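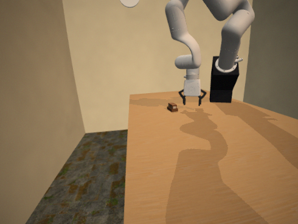
*Stultix 2 demo cell, single arm, box on the table*

**Stultix sim add-on, worth paying for?** (2018-12-02)

**ostrazds:** Trial runs out Friday. That's the stock pick demo, nothing changed. Arm motion is smooth and the gripper opens and closes when I tell it to. I ran 200 picks overnight on the little brown box and it logged 152 good ones. License is $40 a month per seat. Anyone using it for real work?

**clampmeter:** Used it since October at Nallach. Fine for reach checks and for showing a customer where the pedestal goes. I wouldn't trust the pick numbers. Contact friction is one slider for the whole scene.

**tan_lines:** Disagree with clampmeter. You can set friction per object, it's under Materials, second tab. We did about 1000 picks with cartons and the sim was close to our real cell.

**clampmeter:** Second tab only shows up with the Pro license. He's on the trial.

**tan_lines:** Ok, didn't know that. We have Pro.

**E. Mayrhofer:** Shadows look decent, but I'd turn them off if you don't need camera output. Doubled my step rate. Also, what's your approach height? In the picture the fingers are just above the table and the box is off to the left. If you slide over at that height you'll knock it.

**ostrazds:** Approach height is whatever the demo ships with. I'll raise it and run the 200 again.

**clampmeter:** Change the height only. Leave the speed alone or you won't know which one did it.

**ostrazds:** Will do. Does the Clukotwood plugin load on the cheap license?

**tan_lines:** Loads, but export is grayed out. Email them, they gave us two extra weeks of trial when we asked.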